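Orow Street Neighbors' Association
Minutes of the Regular Monthly Meeting
Held March 12, 2020, in the downstairs room, Plenberg Hall

The chair opened the meeting a little after seven and thanked everyone for coming out in the rain. The minutes of the previous meeting were read and approved with one correction: the Ocampo Lane drain is on the north side, and the secretary is sorry for the wasted walk this caused.

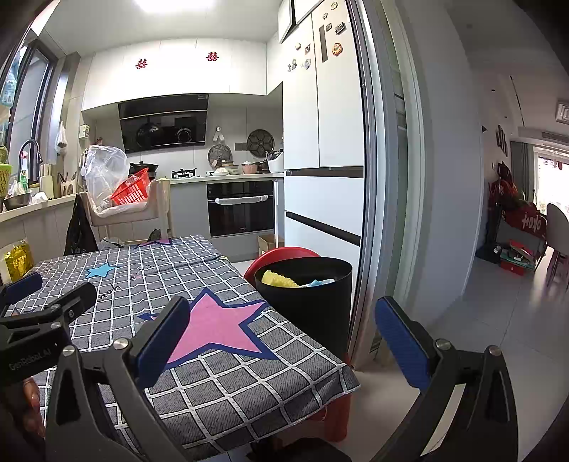
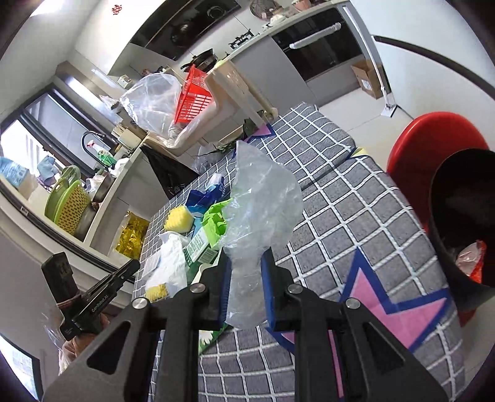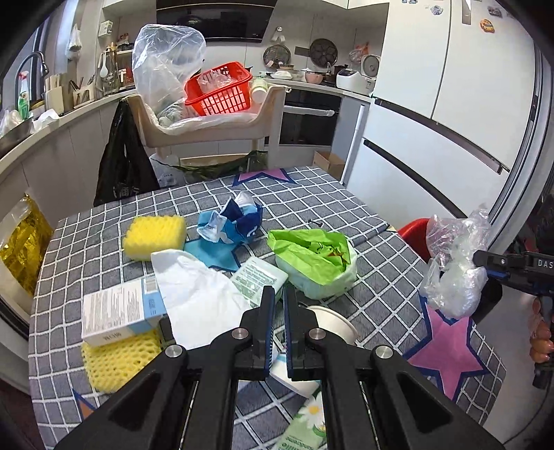

1. Household waste and the new sorting rules

Most of the evening went to the new sorting rules, which reached our mailboxes last month in a leaflet that a good many of us read twice and then put in the wrong bin. The chair went through it page by page, and there was plenty of friendly disagreement along the way. The biggest confusion by far is over thin plastic. Crumpled white bags like the one in the third picture, lying partly under a pale green and white box, do not go in the blue cart even when they are perfectly clean, and the same goes for the bright green one bundled up in the middle of the table. The box would go with paper, flattened. The yellow foam net sleeve got a long discussion of its own, as several members had been putting these in with plastic containers for years, and the leaflet has them down plainly as trash. A member from the upper end of the street said she keeps hers for wrapping Christmas ornaments, and this was warmly received.

There was a question about whether bags may be used to line the blue cart. They may not. The hauler has begun leaving a tag on carts that are lined, and two households on our block have already been tagged. Both took it in good spirit, and one of them brought the tag along so the rest of us would know what it looks like. It is orange and hangs from the handle.

Agreed: the secretary will type up a one-page version of the rules in large print, and copies will be left on the shelf by the door and carried to neighbors who don't get out much. Anyone willing to carry copies should say so by the end of the month.

2. Bag drop at Brerkeseo Market

Following on from the above, it was reported that Brerkeseo Market will take clean, dry plastic bags at the bin inside the front entrance, next to the carts. The manager was very pleasant on the telephone and said they would be glad to have ours, so long as there are no receipts or twist ties left in them. A member asked whether bread bags count and was told yes, once the crumbs are shaken out.

It was suggested that we collect bags at the hall between meetings and take them over together, to save everybody making a separate trip. There was some worry that the hall closet would fill up, and those who remember the egg cartons spoke with feeling on this point. After a good deal of back and forth the motion was put that we try it for three months and then look at it again. The motion was seconded and passed, with one against.

3. Garden beds behind the hall

The beds came through the winter better than expected. The rhubarb is showing and the garlic looks fine, though something has been at the parsley, and opinion was divided between rabbits and the dog from the corner house. The owner of the dog was present and defended him.

We have eight beds and all but one are spoken for. The open one is the shady bed by the fence, which has never done much with tomatoes but has been very good for lettuce and for the mint that somebody planted and that we are all still living with. It will be offered first to the family who moved in at the bottom of Orow Street. If they don't want it, the usual list applies.

Compost delivery was discussed. Last year's load was dumped across the side gate and had to be moved by wheelbarrow before anybody could get in or out, so this time the chair will be there to meet the truck. Members were asked to return any tools they borrowed in the fall. The long-handled fork in particular has been missed.

4. Summer supper

The supper will again be in August, on the grass if the weather is kind and in the downstairs room if it isn't. There was a lovely long conversation about last year's, including the peach cobbler, and it took the chair more than two tries to bring us back to the agenda. It was agreed to ask people to bring their own plates and forks this year, which will cut down on trash and fits in nicely with item 1. The hall has enough serving spoons but is short on pitchers.

The question of music was raised and put off until the next meeting.

5. Money

The balance was read out and is healthy enough. The hall's electric bill was higher than we like, on account of the space heater being left on over a weekend in January – please check it on your way out. A payment for the new hinges on the kitchen door was approved.

6. Other business

The streetlight opposite the Ocampo Lane turnoff is out again. The secretary has called it in and will call again.

A member asked what the association means to do if the public health news keeps going the way it has been. The feeling in the room was that we should be sensible. The phone list will be brought up to date so that neighbors living alone can be called on, and if the April meeting can't be held, word will go out by telephone and a note will be put on the hall door. Please look over your own entry on the list and tell the secretary if your number has changed.

Thanks were given for the coffee and the lemon bars.

The meeting closed at ten to nine. Chairs were stacked by all.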